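Parallel fingers on plastic shuttlecocks: grip the skirt or the cork?
Posted in Grippers and End Effectors — Oct 14, 2019 — 2248 views
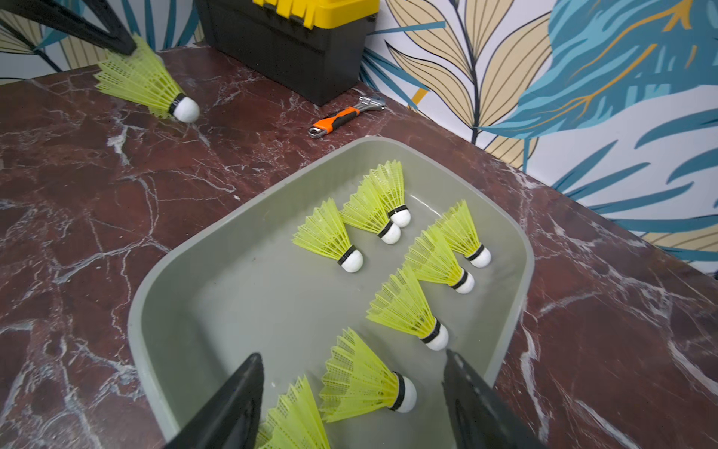

Right wrist camera, with the left arm holding one by the skirt.

Trevov_bench

Two arms, two-finger parallel grippers on both, flat black fingers. The task is to pick plastic shuttlecocks out of a shallow tray and hand them over cork first. I am comparing two grasp points and would like opinions before I commit to one for the full run.

Skirt grasp: easy to find in the image because the yellow-green mesh separates well from the gray tray. The skirt gives under load, so the reported finger opening after closing varies from pick to pick and I can't use it as a grasp check.

Cork grasp: stiffer and repeatable, and the black band gives a clean edge to locate. Access is the problem. When two are lying with their skirts overlapped, the open fingers want to land on the neighbor.

I ran 200 attempts with each grasp point in August. The cork grasp held better once closed but lost more attempts on approach. The controller is a Sillow unit with position control and a current limit. The same limit was used for both grasp points, which may be the mistake. Fingertips are bare, no pads.

Is anyone running skirt grasps with a usable grasp check? And is it worth changing fingers before changing anything else?

rallham_cell4

Don't use the same current limit for both. The cork end will take whatever you give it. The skirt will not, and a limit set for the cork folds the mesh flat, after which the axis of the shuttlecock is no longer where your model says it is. That error goes straight into the handover.

What I would do, in this order:

Drop the current limit for skirt grasps until the mesh only just deflects, then raise it one step.

Replace opening width as the grasp check. Lift, rotate the wrist a few degrees, and compare two camera images. If the cork moves relative to the fingertips, the grasp is bad. It costs cycle time but it works on soft parts, where width doesn't.

Close on the skirt near the band, where it is narrowest. The flared end is the worst place to hold it if the other arm needs to know where the cork is pointing.

For overlapped ones, pick the top one by the skirt and leave the cork grasp for singles. You can choose per part. There is no need to settle on one grasp point for the whole tray.

On fingers: thin silicone pads first. They are cheap and you can take them off again. Log the pad thickness as an offset or your approach height will be wrong.

charbonneau_j

use suction

Trevov_bench

Suction on mesh will not seal, and the cork is too rounded for the cups I have.

Thanks for the list. I split the current limits and moved the skirt grasp toward the band. On attempt 351 of the new set the rotate-and-compare check flagged a slip that the width reading had passed, so that check stays in. Pads are on order. I still don't have a good rule for deciding when a pair counts as overlapped — right now it is a threshold on mask area, and it fails when one skirt hides most of the other.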